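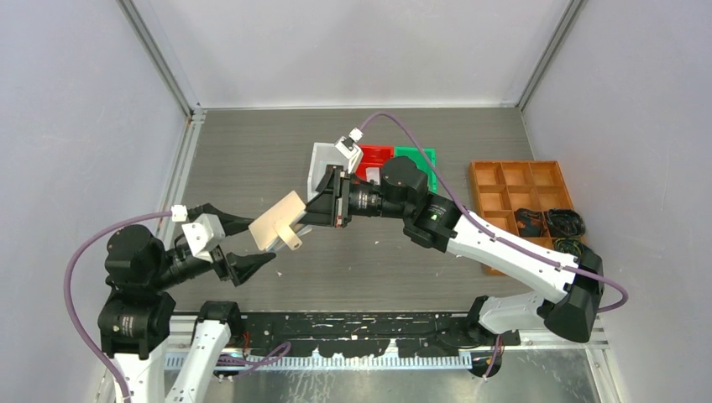
Frequently Asked Questions: Borrowing from the Welville Public Library

Who may hold a Welville library card?
Any person who lives, works or attends school in Welville may apply for a card free of charge. Residents of Windum are also eligible under the agreement between the two towns. Other applicants may purchase an annual card at the main desk.

What do I need to bring when I apply?
Please bring one form of photo identification and one item showing your current address, such as a utility bill or lease. Applicants under the age of 14 must be accompanied by a parent or guardian, who signs the form and accepts responsibility for items borrowed on the card.

How long may I keep items?
Books and audiobooks are lent for three weeks. Films and magazines are lent for one week. Items in the local history collection may be read in the building but may not be borrowed.

Can I renew my loans?
Most loans may be renewed twice. An item that another patron has requested cannot be renewed. Renewals may be made at the desk, by telephone or through your online account until midnight on the due date.

Does the library charge overdue fines?
Daily fines are no longer charged. An item that is six weeks overdue is considered lost, and the replacement cost is added to the account. The charge is removed if the item is returned in good condition. 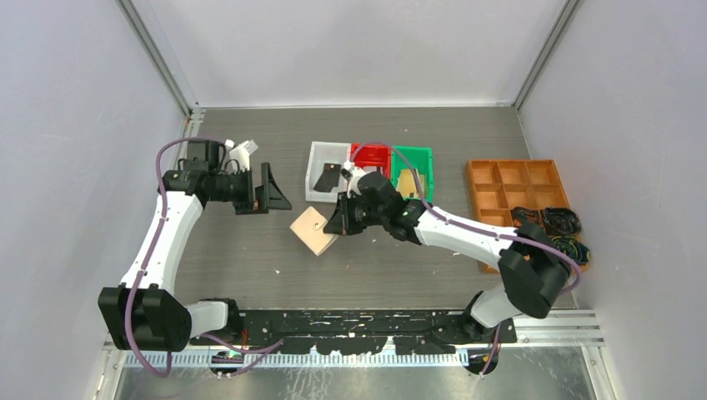
How many requests may I place at one time?
Each card may have up to five active requests. When an item is ready, you will receive a notice by email or telephone, and it will be held for six open days. Patrons who will be away may suspend their requests and keep their place in line.

May I return items to the Abubakar Branch?
Yes. Items may be returned to either location regardless of where they were borrowed. The outside return at Abubakar is emptied each morning at 8:30, and items left overnight are credited to the previous day.

What is the Gorusden Collection?
The Gorusden Collection contains nearly 1000 maps, letters and printed items relating to the early settlement of the county. It may be viewed by appointment. Requests should be addressed to Binta Odukoya, Head of Reader Services, and should state the subject of your research.

Does the library accept donated books?
Donations are accepted at the main desk from February through October. We are unable to take textbooks, encyclopedias or items with water damage. Donated materials become library property and may be added to the shelves or sold.

My card has been lost or stolen. What should I do?
Report the loss to either location as soon as possible. You remain responsible for anything borrowed on the card before the report is made. The first replacement card is free.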